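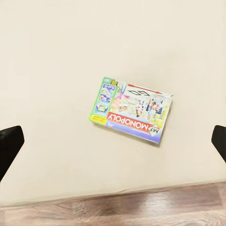 A buyer of the first Sisholm wrote in to say the doors were fine but the shelves sat too close together, and she had to stand her larger games on end and tape them shut so the pieces didn't fall out. We changed the shelves. The current model has adjustable shelves on pins, and the largest flat boxes now go in lying down.

Sisholm Games Cabinet

Solid timber frame, plywood back, two doors
Colours: natural, charcoal, sage
Made at our Wukow workshop
Flat packed, or assembled for an extra charge

The Sisholm is a low cabinet for board games, jigsaws and card games. It was drawn up for a lounge room or hallway, where a deep wardrobe-style cupboard takes up too much floor. It is 46 cm deep on the outside. Most square game boxes fit with a little room behind them, so the doors close without having to push anything back.

Shelves

The cabinet comes with two adjustable shelves and the pins to hold them. Shelves can be moved without tools once the cabinet is standing. Take everything off first, lift the front edge and slide the shelf towards you. Extra shelves are sold separately and come in the same three colours.

A shallow drawer runs across the bottom. It holds score pads, pencils, dice and loose cards. The drawer has a stop so it will not come right out, but it can be removed for cleaning by pressing the two grey tabs on the runners.

Doors and lock

The doors are on soft-close hinges. The standard cabinet has a magnetic catch. A keyed lock can be fitted at the time of order, and this is worth thinking about if you have small children and games with small parts. We can't fit the lock afterwards – the door has to be drilled before it is painted.

Stacking and weight

Board game boxes are mostly air and a full shelf weighs less than people expect. Jigsaws are heavier for their size, so put them on the bottom. We don't recommend stacking boxes to the full height of a shelf. The lids on the lower ones bow over time and the corners split, and the one you want will usually be underneath.

The top of the cabinet will take a lamp or a television. It is not a seat.

Wall fixing

The cabinet must be fixed to the wall. A bracket and screws for timber studs are in the hardware bag. If your wall is brick or plasterboard you will need your own plugs. Leave a small gap at the back if it is an outside wall, as cardboard picks up damp and smells musty by the end of winter.

Finish and care

The natural finish is a hardwax oil. The charcoal and sage are water-based paints. Wipe with a damp cloth and dry it off. Spray polishes leave a film on the painted colours that is hard to shift. A new cabinet has a slight paint smell, and leaving the doors open for a few days clears it.

Ordering

We have made over 2,612 Sisholm cabinets so far. Orders are built in batches, and painted colours take longer than natural. The workshop closes for part of July, and anything ordered in that time goes into the August batch.

Delivery is to the front door. The flat pack is one long carton and is awkward on stairs, so please have someone there to help. Pick-up from Wukow is free. Customers near Macedo can also collect from the showroom there, by arrangement.

Returns are accepted on unassembled cabinets in the original carton. Cabinets with a keyed lock are made to order and can't be returned unless there is a fault.

Goes with

Virel card table – folding legs, felt or timber top, same three colours
Virel bench – seats two, lift-up lid
Sisholm extra shelf
Sisholm drawer divider

Fabric and paint samples are posted free on request.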